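Responding to a Misplaced Item in the Cube Sorting Exercise

Skurnier Teaching Workshop, Bench Procedures
Revised 14th March

1. Purpose

This procedure sets out what an operator must do when an arm places a cube in the wrong plate during the colour sorting exercise. It applies to all benches running the Ziltavik sorting program and should be read together with the general bench safety rules. Trainees may carry out sections 2 to 5. Section 6 is reserved for the bench supervisor.

A misplaced item is treated as a fault even when the rest of the run appears normal. The program does not look again at a cube once it has been released, and it will report a complete run with an error still in the plate. The operator is therefore the only check on the result.

2. Recognising the fault

The rule of the exercise is that blue cubes go to the plate with the blue rim and red cubes to the plate with the red rim. A fault exists as soon as a cube comes to rest in the plate of the other colour. Operators should watch the plates during the run and should not rely on the tray, as an empty tray shows only that the cubes have been moved out of it.

Cubes often come to rest leaning against one another, and one of the wrong colour can be partly hidden by its neighbours. View each plate from the front and from one side before accepting a run.

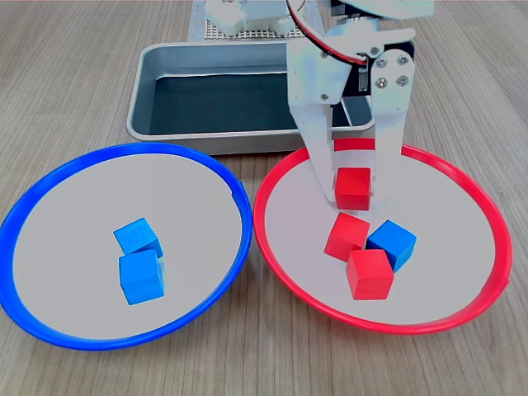
Do not reach into the plate to correct the error while the program is running. The gripper returns to the same area for each cube of that colour, and the fingers open and close without warning. A hand placed between the plate and the gripper may be struck or pinched.

3. Stopping the run

Press Pause on the control screen and wait for the arm to come to rest. If the gripper is holding a cube, leave it in place. A paused arm is still under power and must be treated as live.

If the arm does not stop within 2 seconds, press the emergency stop button at the front of the bench. The arm may sink when power is removed, so keep hands clear of the space beneath it.

4. Recording the fault

Leave the cubes as they are until the following have been entered in the bench log:

Run number and operator's initials
Colour of the misplaced cube and the plate in which it was found
Whether the gripper was holding a cube when the run was paused
Any change in the room lighting during the run
The colour score shown on the screen for the misplaced cube

The score is found under Run History. Any score below 76 is a weak reading and should be underlined in the log. Save the run file before leaving the screen, as the program overwrites unsaved files when the next run begins.

5. Clearing and restarting

Switch off arm power at the bench and confirm that the indicator is dark. Support the gripper by its housing if a held cube has to be removed, and do not force the fingers apart. Return all cubes to the tray, check that both plates are on their marks, restore power and select Home.

Repeat the exercise at reduced speed. If a second cube is misplaced, switch off arm power, hang the red tag on the bench and inform the supervisor.

6. Supervisor checks

Clean the camera window with a dry cloth and repeat the colour calibration using the Grelmont reference card. Cards issued before September have a faded blue patch and must be withdrawn. Confirm that the exposure setting is 2000, then complete 7 runs without error before removing the tag.

Questions about this procedure should be sent to Iason Tzavaras, Bench Safety Officer. Completed log sheets are kept in the folder at the workshop entrance.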